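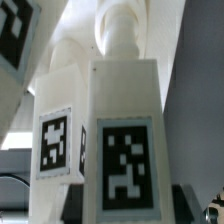 A black square marker with white cells, on a white block.

Jyoti Srivastava signed the settlement on the second try, as the first pen had no ink. Nine women from Clastwood had signed before her. The lawyer, Mr. Gouveia, turned the pages and showed her each line with his finger.

"And the manager?" she asked.

"He has left the company. Clastwood admits nothing."

She thought of the letter she wrote to Human Resources, two pages, and of the answer, which had six lines and spelled her name wrong.

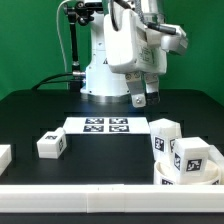

Outside it was raining on Cenwood Street. Bera was waiting under the roof of the bus stop with two coffees. She had signed in the morning.

"How do you feel?" Bera asked.

"I don't know. Hungry."

They drank the coffee and let the number seven bus go by. The money would come in November – less than her brother hoped, more than she did.

"He sat next to me for two years," Jyoti said, and Bera took her hand.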